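Le bol, la tasse et le reste

À Mahawong, on ne demande pas à un invité s'il veut boire. On pose une tasse devant lui et la conversation commence ensuite. L'usage vient des maisons de la vallée, où l'eau du puits passait par la bouilloire avant d'arriver sur la table, et où chacun gardait sa tasse à portée de main jusqu'au soir.

La vaisselle de tous les jours intéresse peu les musées. On y expose les services de noces, les pièces dorées, les cadeaux diplomatiques. Les tasses ordinaires, elles, finissent ébréchées au fond d'un placard, puis au jardin, sous un pot de basilic.
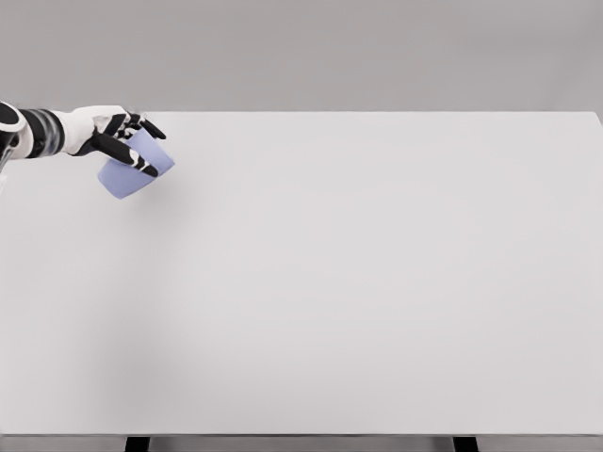 Par Theerawat Prasertsri
Publié le 2018-02-12

L'atelier Ludimier occupe depuis 2 générations un ancien séchoir à tabac. On y tourne 300 pièces par semaine, presque toutes destinées aux cantines et aux petits restaurants de la région. Les formes changent rarement. L'anse doit laisser passer deux doigts, le fond doit être assez large pour ne pas basculer sur un plateau.

La couleur pose davantage de difficultés. Les bleus pâles virent au gris quand la cuisson monte trop vite, et une fournée ratée représente 3 jours de travail. L'atelier note ses températures dans des cahiers à couverture verte, dont le plus ancien a pris l'humidité et ne se lit plus qu'à moitié.

En ville, la boutique Nekside vend ces tasses à l'unité. Les clients viennent surtout en septembre, au moment des emménagements, et choisissent souvent des pièces dépareillées. Une table où rien n'est assorti passait autrefois pour une table pauvre. La boutique a écoulé 3290 tasses l'an dernier, avec une nette préférence pour les modèles sans soucoupe.

La soucoupe, à Mahawong, sert encore à refroidir le thé. Les plus âgés y versent une gorgée et la boivent au bord, sans bruit.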